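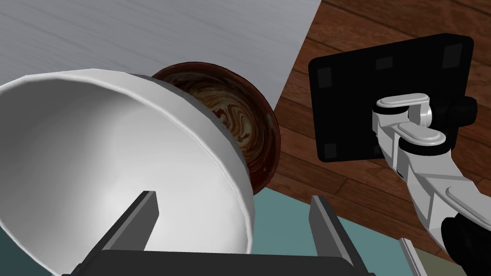
4 开放日现场演示

图4 演示所用双臂仿真场景的渲染画面。侧倾的白碗后方为带大理石纹的棕色碗,画面下方为一侧手臂的平行夹爪,右侧为另一侧手臂的末端。

4.1 场地与安排

演示在Economou楼一层的公共实验室进行,时间为十月,是Wulta校区年度开放日的一部分。实验室平时供机器人操作课程使用,开放日当天上午留给预约的中学团体,下午向所有来访者开放。据入口登记,全天进入该楼层的人数超过1000,其中大部分人只是经过走廊,并未在演示区停留。本节讨论的对象限于在演示区坐下观看或参与操作的来访者。

演示区由两个部分组成。靠门一侧是一块大屏幕,连续播放仿真画面,旁边立有一张说明牌;靠窗一侧是操作席,来访者可在讲解员指导下使用一对手持控制器,驱动仿真中的左右两只手臂。两部分之间没有隔断,坐在操作席上的人能看到大屏幕,站在门口的人也能看到操作者的动作。这一布局沿用了课程的日常摆放,没有为开放日另作调整。后文会提到,它对来访者的行为有一定影响。

讲解由Eirini Petridis负责,另有两名研究生轮流协助。讲解没有固定讲稿,但我们事先约定了必须说明的内容:画面来自仿真;手臂的运动由人通过控制器给出,或由训练得到的策略给出;两种情形在屏幕左上方的文字栏中分别标为“人工”和“策略”。该文字栏是播放界面的一部分,不包含在渲染画面之内,因此图4中没有出现。

4.2 仿真环境与任务

仿真环境在Dreletti平台上搭建,手臂的运动控制使用Ukum控制库,两者之间的接口见第3节。物体模型取自前期研究已有的模型集,为保证现场帧率,我们对部分模型作了减面处理。减面后的碗在碰撞计算上与原模型差别很小,但在近距离视角下,弯曲的边缘会显出折线。图4中白碗的碗沿即可看到这种情况。我们在准备阶段考虑过换回高面数模型,试运行后发现双人轮换时画面会出现停顿,最终保留了减面版本。

任务为双臂整理餐具:操作者需将台面上的碗逐个放到指定位置,放置时碗口朝上。碗的初始姿态由程序随机给出,可以正放,也可以侧倾。侧倾的碗对初学者较难,因为夹爪能够接近的部位减少,碗壁又是曲面,夹取位置稍有偏差,碗就会滚动或转向。碗的外观也在一组材质中选取,既有纯色,也有图4中棕色碗那样的旋涡纹理。纹理不影响物理参数,加入它的目的是考察视觉策略在外观变化下的表现,相关结果在第5节报告。

背景包括浅灰色台面和木地板,均为静态模型。开放日版本与实验版本使用同一背景,仅在播放界面上有所区别。屏幕可在全局视角和近夹爪视角之间切换,图4属于后者。近夹爪视角下物体遮挡较多,后方的碗常常只露出一部分,来访者往往需要讲解员提示才能判断两只碗的前后关系。

4.3 演示流程

每一轮演示分为三个环节。第一个环节播放一段由策略控制的过程,讲解员在旁说明,不打断播放。第二个环节由来访者操作。操作者先用一只手臂熟悉开合与平移,再同时使用两只手臂。第三个环节回到策略控制,使用与来访者刚才相同的初始布局,让操作者和旁观者对照观看。

上午的团体参观按预约时段进行,每个时段由带队教师决定操作人选。下午不设预约,来访者在操作席旁排队。排队较长时,我们缩短第一个环节,第三个环节始终保留。这一决定来自试运行中的观察:操作者在亲手试过之后再看策略控制,提出的问题明显更为具体,例如为什么手臂在接近碗沿之前先停了一下,为什么另一只手臂没有同时动作。没有操作过的来访者更多询问机器人的价格、能否做饭,以及多久可以进入家庭。

全天共记录128轮操作。记录内容包括控制器输入、手臂关节状态、物体位姿,以及每轮的开始与结束标记。记录中不包含操作者的姓名、声音或影像。操作者落座前由讲解员口头说明记录范围,未成年人的参与由带队教师或同行家长同意。不愿被记录者可以照常操作,相应轮次不写入存储,也不计入上述数字。

4.4 问卷

我们在演示区出口处发放纸质问卷,共发出116份,收回有效问卷99份。未计入的部分包括空白卷、只填写一面的问卷,以及字迹无法辨认的问卷。问卷正面为选择题,涉及来访者的年龄段、是否参与操作、是否曾使用过类似控制器,以及对演示清晰程度的评价;背面为两道开放题,分别询问印象最深的部分和仍然不明白的部分。

在清晰程度一项上,参与过操作的来访者给出的评价总体高于只观看的来访者。两组在年龄构成上并不相同,操作者中中学生居多,因此这一差别不宜直接归于操作本身。曾使用过类似控制器的来访者评价更为分散:有人认为上手容易,也有人认为控制器的延迟妨碍了判断。延迟问题在操作记录中可以得到印证,下午后段的输入与手臂响应之间的间隔比上午长。事后检查表明,播放用的主机同时承担了记录写入,长时间运行后负载升高。下一次演示将把两项工作分开。

开放题的回答较短,多数只有一句。被提及最多的内容是两只手臂之间的配合。有来访者写道:“我以为两只手会更快,结果我总在等另一只。”也有人写道:“碗倒下去以后我不知道该先动哪一边。”对不明白的部分,回答集中在两类问题上。第一类关于策略:它是否“看得见”来访者看到的画面,是否记得上一轮发生的事。第二类关于仿真:画面里的碗有没有重量,真实的碗是否会以同样的方式滚动。

4.5 讲解中的问题与回答

第二类问题在现场也反复出现。Petridis的做法是先请提问者描述自己预期的情形,再在仿真中修改一项参数,重新运行。最常修改的是碗与台面之间的摩擦系数。系数调低后,侧倾的碗在受到轻微接触时会滑开;调高后,碗更容易绕接触点转动。来访者对这种对照接受较快,个别中学生进一步要求修改重力,我们也予以满足,但相应轮次没有计入操作记录。

关于策略能否“看见”的问题,讲解员之间的回答起初并不一致。一名研究生将其解释为策略使用与来访者相同的画面,另一名则强调策略还使用了关节状态。午间休息时我们统一了说法:策略的输入包括近夹爪视角的图像和手臂自身的状态,不包括全局视角。此后讲解员在回答时会把大屏幕切换到近夹爪视角。切换本身有助于理解,来访者看到大面积的碗壁占据画面时,通常会主动评论说“这样很难看清后面有什么”。统一说法之后,同类问题的追问有所减少,但我们没有对此作定量记录。

还有一类问题涉及夹爪的形式。来访者询问为什么不使用带有多个手指的机械手,理由是人拿碗时会用到整只手。讲解员的回答是,平行夹爪的结构和控制较为简单,适合作为研究的起点,对碗这类薄壁物体,夹住碗壁是常用的做法。部分来访者随后用拇指和食指模仿夹爪的动作,以此估计哪些姿态的碗容易拿起。我们认为这种做法值得在今后的讲解中采用,并准备在操作席旁放置实物碗。

4.6 观察到的行为

布局对旁观者的影响主要体现在口头指挥上。由于操作席与大屏幕之间没有隔断,站在后排的人可以同时看到操作者的手和仿真中的手臂,很快便开始出声提示。团体参观时,同伴的提示较为密集,操作者有时会停下动作等待大家取得一致意见。提示的用语以“左边”“右边”为主,而近夹爪视角下的左右与操作者身体的左右并不总是对应,由此产生的误操作在记录中表现为一侧手臂先移动、再折返。下午的散客很少出声,同类折返也较少。

家长与儿童同行时常见另一种情形:两人各持一只控制器,分别负责一只手臂。这一用法不在原定流程之内,第一次出现时讲解员询问是否需要改为单人操作,对方表示愿意继续。此后我们不再干预。就讲解员的印象而言,两人分工时对话更多,动作较慢,碰撞也较少发生。由于记录中没有标注单人或双人,这一印象目前无法用数据核对。我们已在记录格式中增加了相应字段。

也有来访者在整个过程中没有注意到画面来自仿真。尽管说明牌和讲解都提到这一点,仍有人在离开前询问实体机器人放在哪个房间。检查说明牌后我们认为,“仿真”一词出现在第二段,字号与正文相同,容易被略过。对于中途加入的来访者,讲解员也未必会重复开头的说明。改进后的说明牌将这一信息移至标题行,播放界面的文字栏中也加入了同样的标注。

4.7 数据的使用与限制

开放日所得的操作记录没有用于第5节中策略的训练。操作者的水平差异很大,许多轮次在完成之前即告结束,原因包括时段已到、同伴催促和操作者自行放弃,记录中的结束标记对此不作区分。若直接将其作为示范数据,策略可能学到与任务无关的停顿和折返。我们将这些记录用于另一目的,即统计初学者在不同初始姿态下首次接近物体的方向,并与策略的首次接近方向比较,比较方法见附录B。

问卷部分的限制更为明显。填写者是自愿停留的来访者,对机器人感兴趣的人占比可能偏高。发放地点在出口,中途离开的人大多没有经过该处。问卷措辞由作者自行拟定,未经预测试,其中“演示是否清晰”一题没有区分画面清晰与讲解清晰,从开放题的回答看,两种理解都存在。因此,本节对问卷结果仅作描述,不作显著性检验。

演示中使用的初始布局文件、播放界面配置和修订后的说明牌文字随本文的补充材料一并提供。布局文件可在Dreletti平台上直接载入,运行时需要与第3节所述版本一致的Ukum控制库;版本不一致时,侧倾物体的初始接触可能在载入后的最初几步内发生变化,需重新生成布局。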